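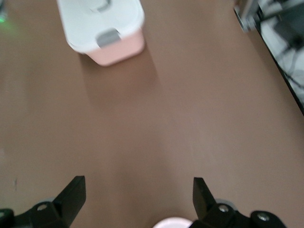
Football > Clubs > Features

Loder used the break to look at younger players, and the friendly against Skatura gave 17 of them a run. Coach Widad Boutros changed almost the whole side at halftime. Skatura led early through a header, but Loder scored 2 goals in the last 15 minutes to win. 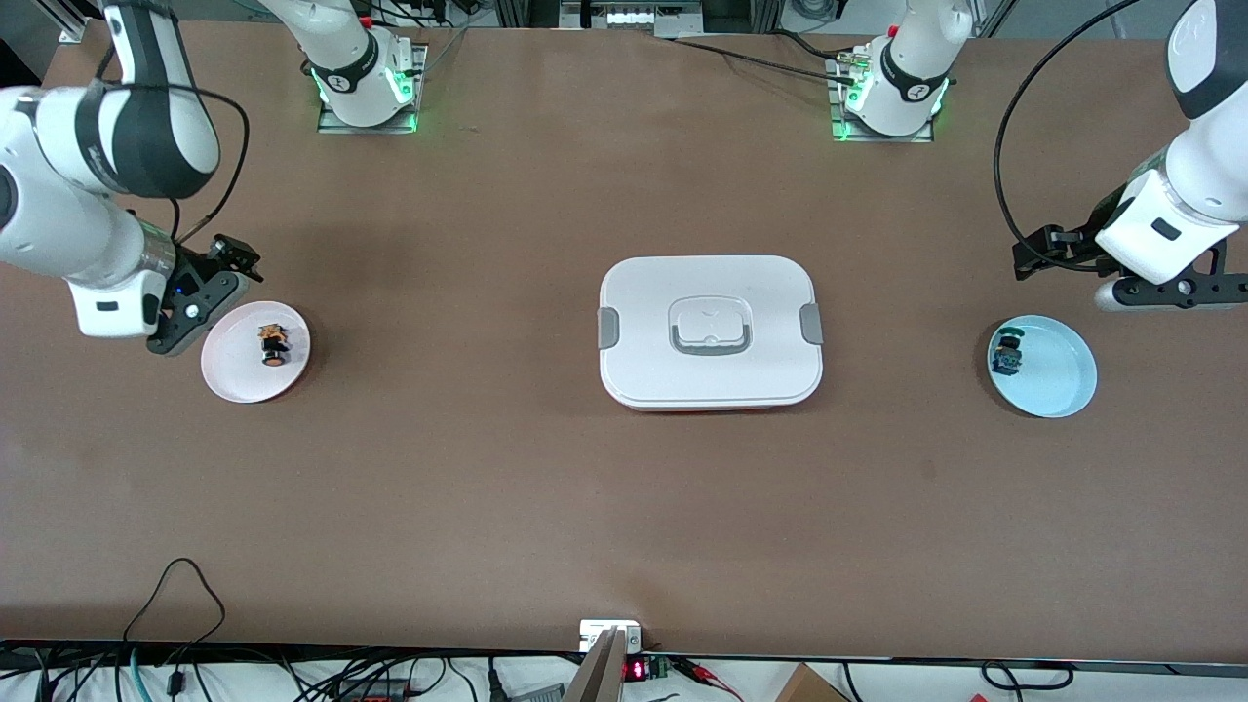 Boutros was pleased with the finish — less so with the first half, when her midfield kept giving the ball away. She wants two more games before the league starts in October. Wallner have agreed to one of them. The center back who limped off after 60 minutes should be fit by then.

Related
Zandeck sign new goalkeeper
Wallner name preseason squad
Skatura move home games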